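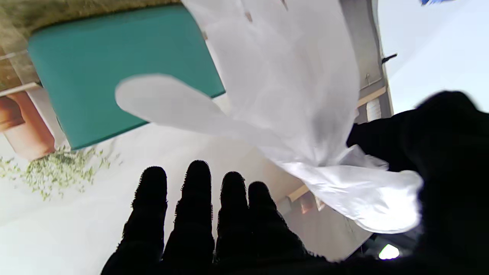 1. Background

Our group was assigned the storage and work corner of the Galtwood teaching greenhouse for the spring term project. The corner is used by two plant science sections and a weekend gardening class. It collects pots, bags, boards, trays and plant waste faster than anyone puts them away. By the start of May the main bench could not be used for potting without clearing a space first.

The assignment asked us to pick a shared work area, record how it was being used, make one set of changes and report on whether the changes held up. We had a budget of $150 and spent less than that.

2. What was on the bench

We sorted what we found by material, which turned out to be easier than sorting by use. The groups were terracotta pots, flat panels and boards, thin plastic bags, wood strips, and loose plant matter such as small green leaves.

The plastic bags were the hardest group to deal with. They are light, they crumple into whatever is next to them, and they hide smaller things underneath. The white ones let some light through, but you still can't tell what is behind them without lifting them. Several times we moved a bag and found labels or a hand tool.

Pots were a smaller problem. The greenhouse handbook asks that clay pots be stored upside down so they don't collect water and dirt, and most people were already doing it. The trouble was that they were set down wherever there was room, often next to loose leaves that then had to be swept from between the rims.

Flat panels had no place at all. People leaned them against the nearest surface at whatever angle they would stay.

3. Changes

We made the following changes over two afternoons.

Bags: All plastic bags go into one lidded bin under the bench. We used a Hellik bin that was already in the building. Bags with holes go in the trash and are not saved.

Pots: Clay pots are stacked upside down by size on the lower shelf. No more than 14 pots go on one shelf section, which is what fits without stacking over the lip.

Panels: We built a simple slotted rack from scrap wood strips. The panels stand on edge in the slots.

Plant waste: A Donati hand brush and pan hang from a hook at the end of the bench. Leaves and trimmings go to the compost bucket at the end of every session.

4. Method

We checked the bench at the end of each class session for two weeks. For each check we timed how long one student took to clear the surface enough to fill a seed tray. We also wrote down which group of items was in the way. Entries were kept in the shared course folder named Isis.

5. Results

Before the changes, the slowest clearing time was just over nine minutes. After the changes, no check took longer than three. Bags went from the most common item in the way to the second most common. Loose leaves took first place in the second week. The compost bucket was full on two of those days, and people left the trimmings on the bench.

The panel rack worked for the larger panels. Small ones fell through the slots, so we added a strip along the bottom on 19 May 2018 and have not had complaints.

6. Problems

The labels on the shelves came off within days. We used paper labels and the air in the greenhouse is too damp for them. We replaced them with paint marker directly on the wood.

The weekend class did not get our instruction sheet until the second week, so the first set of checks after a weekend should be read with that in mind.

7. Recommendations

Empty the compost bucket every day, or get a second one. Keep the bag bin to one bin. Ask each section to give the last 30 seconds of class to the brush and pan.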